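Been meaning to write up what I learned buying a used leather sofa, so I'll put it in a thread. We live in Hokcombe, but most of it should apply anywhere.

Our old fabric one lasted nine years. By the end the middle had sunk and you could feel the frame through the seat. I wanted leather, and new leather in the size we wanted was over our budget everywhere we looked.

We ended up paying $1,736 for a secondhand sectional at Kumside. Delivery was $251 on top of that. Still well under new.

First thing to know is that "leather" on a tag can mean several things. Full grain and top grain are hide. Bonded leather is ground-up scraps on a backing and it peels. Once it starts peeling you can't fix it.

Ask about the sides and back too. "Leather match" means hide where you sit and vinyl everywhere else. We were okay with that, but the price should be lower and the seller should say so without being asked.

Look at the underside if they'll let you. Hide has a rough suede side. Bonded has a woven or paper-like backing. Sometimes you can unzip a cushion and check there.

Sit on every seat, including the one you don't think you'll use. Sit for five minutes. Lean on the arms. Listen for creaks. I lay down on the chaise in the store and the salesman went and did something else for a while.

Pale leather is more work than brown, I won't pretend it isn't. Blue jeans are the main problem. New dark denim leaves dye behind and it gets harder to remove the longer it sits.

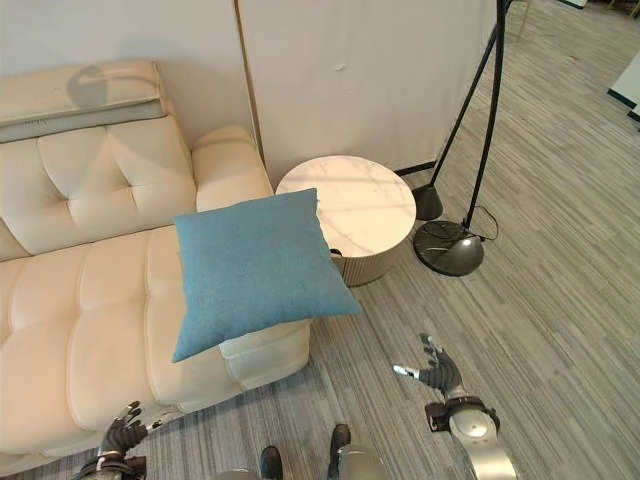

Ciarán Ó Gríofa: What do you clean it with? We used baby wipes on ours for a year and the finish on the armrests went sticky.

Baby wipes will do that, and so will dish soap if you use it every week. I vacuum with the brush attachment, then wipe with a barely damp cotton cloth. Twice a year I use Cudness leather cleaner and then a conditioner. Test under a cushion or around the back first.

Ciarán, for sticky arms a lot of it is skin oil. Try a proper leather cleaner before you give up on it. If the finish itself has broken down it has to be stripped and recolored, and that's a job for a shop.

I got a quote for that kind of work when we were looking at a different sofa with worn arms. $371 for two arms and one seat. That ruled out the cheaper sofa.

Quilted and channel-stitched seats look good and they collect crumbs. Soft brush, along the stitching, before you wipe. If you wipe first you make paste.

Throw pillows on leather slide. If yours end up on the floor every night, get covers with some texture to them. Linen or a nubby cotton stays put better than satin. Wash new dark covers before they go anywhere near pale leather. 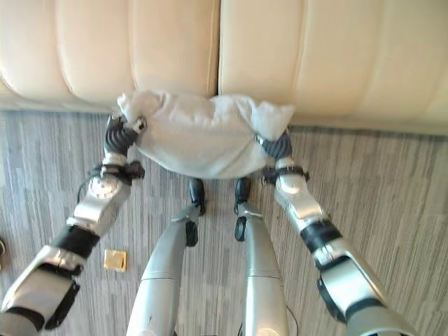 White pillow, cream leather.

Now the part that cost me the most sleep, which was getting it in the door. Measure the front door, the hallway, and the turn at the end of the hallway. The turn is the one people forget.

For a sofa you need the diagonal depth as well as the length. Lay a straight edge from the top of the back to the front of the arm and measure down to the rear bottom corner. If that number is smaller than your doorway you can usually tip it and walk it through.

Sectionals are easier. Ours came apart where the chaise joins on. Ask what bolts or brackets hold it together and make sure all of them come with it. Used ones lose hardware.
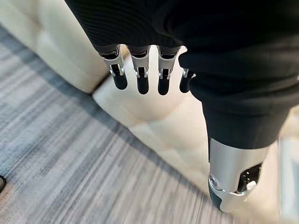
Take the legs off before it leaves the store and put them in a bag with the screws. Tape the bag to something you can't lose. Ours rode in the glove compartment.

Put felt under the legs on wood floors. On carpet you don't need it, but pick the spot carefully, the dents take months to come out.

Keep it away from the radiator and out of direct sun. Two feet from a heat source is what I was told at the store and I've stuck to it.

If you only want to pay for conditioner once a year, do it in November when the heat comes on. Dry indoor air is hard on it.

I'll answer questions on bonded vs. hide if anyone has a tag they can't figure out. Post the exact wording.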